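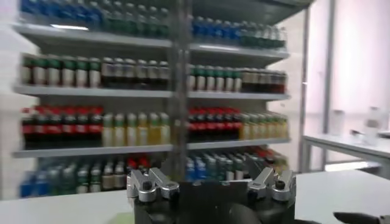
1 min read

The Last Crate of Flindalia

By the time the ferry gave up for the winter, Ieva Baranauskienė had been writing to the same man for eleven years and had never once heard his voice. She kept the shop at Draltano, he kept the lighthouse out at Eskildsen, and every November she packed him a crate of pear soda and tucked a letter in among the bottles, usually about the weather and whoever had gotten married.

His letters came back with the empties. Žydrūnas Lukoševičius wrote small and pressed hard, and he had opinions about soup.

That year the crate went out with 603 written on the lid in chalk, the way the harbor office liked it, and a letter that ran to nine pages – she had meant to stop at two, but then her sister's goat had gotten into the church, and you can't tell a story like that in a hurry.

She was counting change for the baker's boy, just before four, when the bell over the door rang and a tall man in a wet coat stood there turning his hat around and around.

"I read it on the boat," he said. "All the way across. What happened to the goat?"

Ieva put down the coins, went to turn the sign on the door, and filled the kettle.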